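Desk and Supply Storage – Gallery

Thaís Barbosa has been sorting out the supply storage at the Queiroz tutoring rooms since September. The rooms are used from the middle of the afternoon until the evening, by different tutors on different days, and every tutor was keeping a separate stash of pens and paper. The gallery covers the small storage first, then the shelves and the paper. Most of what is listed was already in the building. A few pieces were bought new, and those are noted where they come up.

The rules we settled on were short. Each kind of thing has one place. Anything used in every lesson has to be within reach of the board. Anything used once a month goes to the back room. Labels came last, after a few weeks of use, and by then half of them were not needed.

Small drawers

The small plastic drawers hold what a tutor needs at the board and very little else. Before this, markers were in mugs, in coat pockets and along the window sill, and the erasers went missing first. We tried a single deep box for a while. Everything sank to the bottom and people tipped it out on the table to find a black marker.

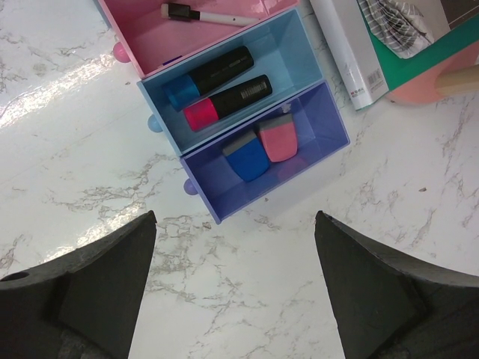 Separate colors turned out to be more useful than labels for this. A tutor can say "it's in the pink one" to a student across the room and get the right thing back. Pink is for the whiteboard marker, blue is for the thick highlighter-style markers, and purple is for the erasers. Caps go the same way in a drawer, so that a missing cap shows up quickly.

The drawers are kept shallow on purpose. If a marker will not fit, there are too many out, and the extra ones go back to the supply shelf. Dried-out markers go in the trash the same day. Putting them back "to try again later" was how we ended up with a mug full of dead ones.

For cleaning, the drawers come out and get wiped with a damp cloth and a drop of dish soap. Marker ink comes off the plastic if it is caught early. Eraser dust is the bigger nuisance, and it is easier to tap the drawer out over the trash can before any water goes near it.

Supply shelf

The supply shelf is a Grotum unit, 80 cm wide, with five boards. It came from the front office, where it held binders that had not been opened in years. The binders were checked, two were kept, and the rest went for recycling.

Top board: spare markers, still in their boxes, with the oldest box at the front.
Second board: pencils, sharpeners and glue sticks, in open trays.
Third board: index cards. We buy these in packs of 1,000 and they last most of a school year.
Fourth board: rulers, protractors and the geometry sets.
Bottom board: printer paper, because it is heavy and the boards bend.

The open trays replaced a set of lidded boxes. The lids were left off after the first week anyway and took up a board of their own.

Worksheets and folders

Worksheets were the slowest part. There were 270 folders in the filing cabinet, a lot of them holding a single sheet, and the same reading exercise was filed under four different names. Thaís went through them a drawer at a time over several evenings. After duplicates and old editions were taken out, 104 folders were left.

They are filed by subject and then by level. Answer sheets are in the back of the same folder – we tried a separate answer file and it was always the one left at somebody's house. A folder that has been taken out is marked with a card in its place, with the tutor's initials on it.

Scissors, tape and the things people borrow

The scissors, the stapler, the hole punch and two tape dispensers are in a Fidano tool tray with a center handle. It was bought new. The tray travels from room to room and comes back to the supply shelf at the end of the evening. Whoever locks up checks it. Since the tray arrived we have not replaced any scissors, which used to be a regular expense.

Back room

The back room has one Cimon cabinet with doors. It holds exam booklets, spare chairs' worth of felt pads, the laminator and the holiday decorations. There is a list taped inside the left door. If you take the last of something, cross it off and write the date next to it.

Still to do

The cable box has not been touched. It holds chargers for devices we may no longer own, and each one needs to be tried before it is thrown out. The coat hooks by the entrance are too high for the younger students and will be moved down. Tutors who still have board supplies at home can leave them on the bottom board of the supply shelf, and they will be sorted with the next order.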